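Guides > Kitchen > Produce Storage

How to Sort and Store Vegetables in a Basket

A basket on the counter works well for produce you plan to eat in the next few days. It lets air move and it keeps things where you can see them. These steps are for a small household that shops once a week.

What you need

A woven basket with handles
A cutting board large enough to sort on
A clean dish towel
A paper bag for potatoes

Step 1. Clear out the basket

Take everything out and shake the crumbs and dry skins into the trash. Wipe the inside with a barely damp towel and let it dry. Don't soak wicker. It can warp, and the strands get brittle after a few soakings.

Step 2. Sort on the board

Lay the produce out with some space between pieces and turn each one over. Soft spots are usually on the side that was resting on something. Anything bruised gets used tonight. Anything moldy goes out, and whatever was touching it gets washed and dried.

Step 3. Load the basket

Put round, firm items in first, side by side. Long vegetables go in last, laid diagonally across the top. Tomatoes bruise under weight, so a cucumber is fine over them but a squash is not. I set the basket right on the end of the board while I load it — less reaching.

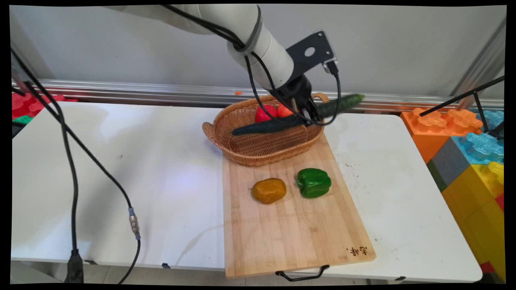

Step 4. Decide what stays out

Tomatoes can stay at room temperature until they are ripe. Bell peppers and cucumbers will sit out for a day or two, then they should go in the refrigerator drawer. Cucumbers turn yellow faster next to ripe tomatoes, so move them first.

Potatoes don't belong in the basket for long. Put them in the paper bag, fold the top over loosely, and keep it in a dark cabinet away from onions.

Step 5. Check it midweek

I do this on Wednesday before dinner. Press each tomato lightly near the stem and move the softest ones to the front.

Filed under: Kitchen basics, Vegetables, Food storage

Related guides
How to Oil a Bamboo Cutting Board
Keeping Herbs Fresh in a Jar
What to Do With Soft Tomatoes
Cleaning Wicker and Rattan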